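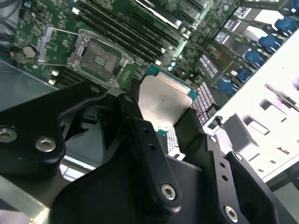 CPU held in the fingers next to the open socket, load frame up.

Stelto forum > Cells and fixtures > Recovering the insertion cell after a finger change

bekgate_cell2
We run a Stelto cell that does CPU and memory swaps on desktop towers. After I replaced the finger links in June the processor goes into the jaws tilted. Pick from the holder completes, the gripper reports width OK, and the tilt carries through to the approach. Force limit at the socket is 15 N and it trips on most runs. Program 729, unchanged. What do you re-teach first, the tool or the fixture?

mvandorp
Tool. New links mean a new TCP. Anything you teach on the fixture before that is wasted.

hexkey_lou
Disagree. Check the screws before teaching anything. If the link screws were torqued with the jaws open under load, one side sits proud and the fingertips close unevenly. Back them off, close the jaws on a gauge block, retighten in two passes, then do the TCP. Our pick pose for comparison:
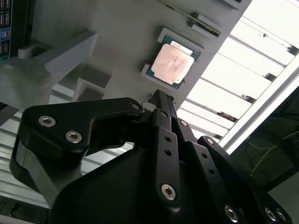 Fingertips below the processor holder, CPU seated in it.

We come in at a steep angle as well. Any error in the wrist rotation turns up as tilt in the part.

mvandorp
Fine, screws first, but the TCP still comes before the fixture.

bekgate_cell2
Screws checked. One on the left link was under torque. Retightened with the jaws closed on a block and the tilt is smaller, but still there. Could the plate have moved? It was off the table when we cleaned the slats.

Volker Fröhlich
Then both frames are suspect. The order we use at Balby:

1. Close the jaws on a gauge block and torque the link screws.
2. Teach the TCP against a fixed pin. Four poses minimum, with the wrist turned between them.
3. Seat the fixture plate flat on the slats, clamp it, and touch off three points. Keep the upright post out of the return path.

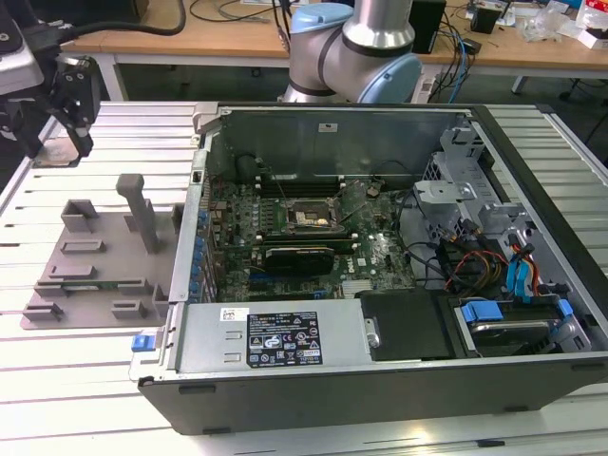 4. Push the tower against its stops and touch off the board frame separately. Do not derive it from the fixture frame. The case is sheet metal and no two sit the same.
5. Dry run at low speed with no part in the jaws, then with a scrap CPU.

hexkey_lou
Step 4 is overkill if the corner clamp is good. We derive ours and have 2850 cycles on it.

Volker Fröhlich
On one tower, perhaps. We change towers every shift. The touch-off takes two minutes, and a bent socket costs us the board. I would also look at the gripper cable while the arm is parked over the fixture.

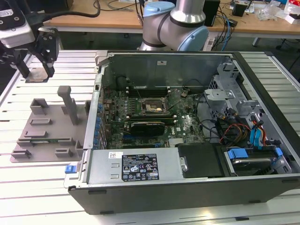 If the slack is too short, the cable pulls on the housing when the wrist rotates, and you will be chasing a tilt that changes with the pose. Ours was tied one clip too low after a finger change. Move the tie, rotate the wrist through its full program range by hand, and only then repeat step 2.

bekgate_cell2
Cable was snug at the end of wrist travel. Re-tied it and redid 1 to 4. Tilt at the pick is now under what I can measure with a square. Socket force peaks well below the limit on the scrap CPU. Will run the real parts tomorrow.

mvandorp
Save the TCP under a new name. If you overwrite the old one you have nothing to compare against at the next finger change.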